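Capítulo 3
La luz que rebota: brillos, reflejos y superficies

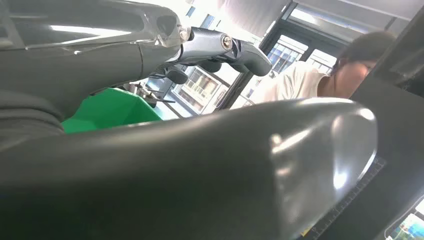 3.1 Por qué brillan las cosas oscuras

Empiezo este capítulo con una confesión: durante años creí que lo negro no reflejaba nada. Me lo habían explicado así en la escuela (lo blanco devuelve la luz, lo negro se la traga) y me quedé tan contenta. Hasta que una tarde de febrero, esperando el autobús en Skunham, me fijé en un coche negro recién encerado y vi en el capó la farola entera, con su poste y todo. ¡Menudo espejo para un color que se lo traga todo!

Lo que pasa es que en una superficie lisa ocurren dos cosas a la vez. Una parte de la luz rebota en la capa de fuera, sin llegar a entrar, y sale ordenada, con el mismo ángulo con el que llegó. A eso lo llamamos reflexión especular. El resto entra en el material, se topa con los pigmentos y allí se absorbe o sale dispersado en todas direcciones. Esa segunda parte, la reflexión difusa, es la que nos dice de qué color es el objeto.

En un material oscuro la reflexión difusa es muy débil, y por eso el brillo destaca tanto: una mancha casi blanca sobre un gris muy hondo. En una taza blanca el mismo brillo está ahí, pero hay que buscarlo.

3.2 La forma del brillo

Mi antiguo profesor de dibujo, Brock Bouchard, nos hacía pintar solo los brillos de un objeto, nada más, y luego pasaba la hoja al compañero para que adivinara qué era. Se acertaba muchísimo - más de lo que yo habría apostado. Una superficie curva y alargada da un brillo en forma de raya que sigue el contorno. Una punta redondeada lo recoge en una mancha pequeña e intensa. Y una superficie rugosa lo desparrama hasta que casi no se ve.

Prueba tú en casa con una cuchara y una lámpara. Mueve la cabeza sin mover la cuchara y verás que el brillo se desplaza contigo, mientras que el color se queda donde estaba.

3.3 Antes de seguir

En las páginas que vienen vamos a medir ángulos, así que ten a mano un transportador, una linterna y un espejo pequeño. Repasa también del capítulo 2 qué era la normal a una superficie, que la usaremos desde el primer ejercicio.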